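Cell 2 notebook – gripper service and re-teach

Carried over from the last entry. Arm was giving an intermittent "grip lost" on the small parts, never on the big ones. Error log shows it only with the wrist rotated past 55 degrees. Force setting untouched since the Rostel job.

Controller powered down, arm parked low over the table. Took both finger pads off the bracket. The upper pad had a polished spot near the tip and the lower one had a shallow groove across it. Fitted a new pair from the Gollano pack. Upper is the longer one. They will go on swapped and the screws will still bite, so check against the drawing before tightening.

Bracket screws: two were loose. Cleaned the threads, put a drop of medium threadlocker on each, tightened in a cross pattern. Did not touch the screws on the flange side. Left to cure for 55 minutes with the arm parked.

Went over the finger travel by hand afterward. Smooth over the full stroke, no grit. There was a slight tick near fully closed before the service and I can't find it now. Leaving it on the watch list anyway.

Intermittent fault turned out to be two things. The pads were one. The other was the sensor lead, which had been tied too tight at the wrist and was pulling on its plug every time the wrist turned. Re-tied with a longer loop. Turned the wrist through its full range by hand and watched the plug, no pull. Continuity good in both end positions.

Reference pose for the re-teach is fingers left of the divided tray, tray empty, tape rolls between. Keep it the same next time or the comparison with the old points is useless.
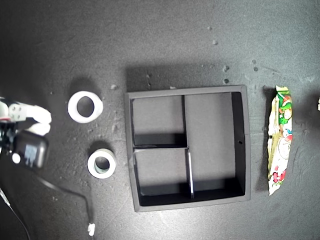
Wurnenthorpe, June

Table still needs a proper wipe. There are crumbs and scuffs all over the dark top and the vision check has flagged specks as parts before. Raised the minimum blob size for now, which is a patch and should come out again once the surface is clean.

Tray points re-taught from scratch. Order is top left, bottom left, then the tall compartment on the right. The two vertical dividers don't line up: the lower one sits a little to the right of the upper. Old program assumed one straight divider and used the same X for both left compartments, so the bottom left drop was off center. They now have separate points. Approach height raised so the lower finger clears the tray wall on the way in.

Lighting: tray walls throw hard black shadows into the compartments and the camera reads the shadow edge as the wall. Tried exposure first, no real gain. Masking the lower strip of each compartment worked better. Mask file saved under the Pakzad folder with the rest of the vision settings.

Ran 300 cycles on Wednesday with the small parts. No grip faults. One missed pick, logged by the vision side as "no target", so not the fingers. Wrist was past the old trouble angle on a good share of the picks and the lead held.

Cycle counter zeroed after the run. Next pad check at 1000 cycles, sooner if the groove comes back.

Open:
– wipe table, then put blob size back to 17
– find a softer light or move the lamp
– order another pad pack, one pair left
– black cable on the tabletop needs a clip before somebody drags it into the tray
– listen for the tick near fully closed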